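Advent for a family with small kids and no church nearby: where do I start?

Posted in: Prayer and the Church Year

Hi everyone! We moved out past Gistdale in April and the closest parish is now 25 miles away, so we get to Mass on Sundays and that is about it. Back in our old town there was an Advent evening every week with soup and singing, and I miss it so much. I would love to build something at home this year. Our kids are three, six and nine. I have a wreath frame from my grandmother and no idea what to do with it beyond lighting the candles. Do you read something? Sing? How long do you keep it going before somebody melts down? Also, does the wreath need to be blessed by a priest, or can we do that ourselves?
Thank you in advance, this site got us through our first Lent as parents and I am so grateful for it!
wreathandcrumbs

wreathandcrumbs, you are going to love this! We started when our oldest was two and it is now the part of the year my kids talk about in July.
You can absolutely say a blessing over the wreath yourselves. A parent leads it, everyone makes the sign of the cross, you ask God to bless the wreath and the people gathered around it, and then you light the first candle. If you want a priest's blessing too, carry it along on the first Sunday and ask after Mass (ours always says yes, and one year he did nine wreaths in the parking lot).
What we do each night, and it takes 12 minutes if the three-year-old cooperates: lights off, light the candle or candles, one short reading, one verse of "O Come, O Come, Emmanuel," and then each person says one thing they are waiting for. Let them say anything. My son waited for a hamster three Advents in a row and we prayed about the hamster! The six-year-old gets to blow out the candles, and you will need a rotation for that or there will be tears. Write it on the calendar.
For readings, I would go with Isaiah for the first two weeks, John the Baptist for the third and Luke 1 for the last one. Keep it to four or five verses. Your nine-year-old can read them out loud and will be so proud. Three purple candles and one rose, and the rose one is for the third Sunday, Gaudete. We have pink pancakes that morning and I will defend pink pancakes forever.
One more idea: save the last week for the O Antiphons, which start on the 17th of December. There are seven, one each evening, and they are the verses of the song you have already been singing. When my kids figured that out they practically shouted.
Please come back and tell us how it goes!
pinkpancakes12

Just do a Jesse tree. Ornaments, one a day, Bible story with each. Kids like hanging things up. You can find lists all over.
oldpew

Seconding the Jesse tree, with a little more detail than oldpew gave you! It doesn't have to replace the wreath, and for a nine-year-old it is a wonderful way into the Old Testament. You begin with creation and go on through Noah, Abraham, Joseph and his coat, Moses, Ruth, David, and so on up to Mary and Joseph. We use a bare branch in a jar of pebbles. The ornaments can be paper circles the kids draw on, and honestly the drawings are the best thing about it. Our Jonah's whale has legs.
Don't worry if you skip nights. We aimed for every day our first year and managed 14, and it was still a beautiful Advent. On nights when we are all worn out we hang two or three ornaments and tell the stories in one breath each.
For the distance problem, you could ask your parish whether another family lives out your way. We found one around ten minutes down the road from us that we had never met, and now we trade Sunday evenings, their soup one week and our bread the next. It started with a note in the bulletin! I bet somebody else out there is missing company too.
And do something for St. Nicholas on December 6. Shoes by the door, an orange, a few chocolate coins. The three-year-old will be beside herself or himself.
I'm already cutting circles for this year and I can't wait.
branchinajar
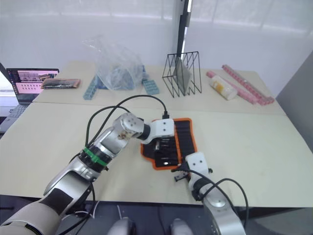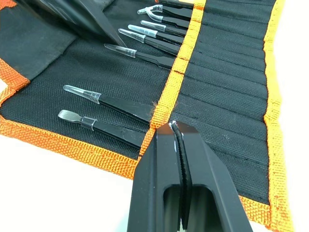 Gistdale, 18 October 2022

wreathandcrumbs wrote back:
Oh my goodness, thank you all! I read these out loud at supper and the nine-year-old has already claimed the readings and is asking how to pronounce Emmanuel. We are going to do the wreath at night with the blowing-out rotation, and the paper circles after breakfast on weekends. I sent a note to the parish office about the bulletin too. Does anyone have a favorite soup that feeds two families and doesn't have anything green in it?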